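Bendholm Tithe and Field-Name Records: README

Version of 21 December 2025

Summary

This data set contains transcriptions of tithe apportionments and field-name lists for the parish of Bendholm and its outlying township of Plelby. It was prepared by the Traltetti Rural Records Project for students of local history, place names and farming practice. The release holds 2,000 entries taken from 27 manuscript sheets.

Contents

The main table has one row for each numbered plot. Every row gives the plot number, the field name as written, the landowner, the occupier, the state of cultivation, the area in acres, roods and perches, and the rent charge payable in place of tithe. A second table lists modern spellings of field names where these could be established. A short notes file records damaged or doubtful readings.

Method

Each sheet was transcribed twice by separate readers, and the two versions were compared line by line. Original spelling has been kept throughout, including variants of the same name on a single sheet. Abbreviations are expanded in square brackets. Where a word could not be read, the entry is marked "illegible" – no attempt has been made to supply it from later maps.

Known limitations

Six sheets have lost part of the right-hand margin, and rent charges are missing for 40 plots as a result. Common land and roads were often left unnumbered by the surveyors and are therefore poorly represented. Occupiers' names should not be read as a full list of residents, as laborers and lodgers do not appear.

Terms of use

The tables may be copied and adapted for teaching and research, provided that the project is credited. Corrections should cite the sheet and plot number. Those received before the end of November have been included in this version – later ones will be held for the next release, together with the Nyamweya index of owners.
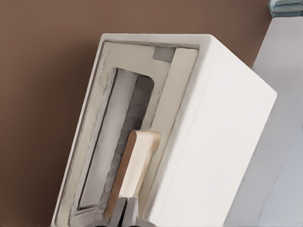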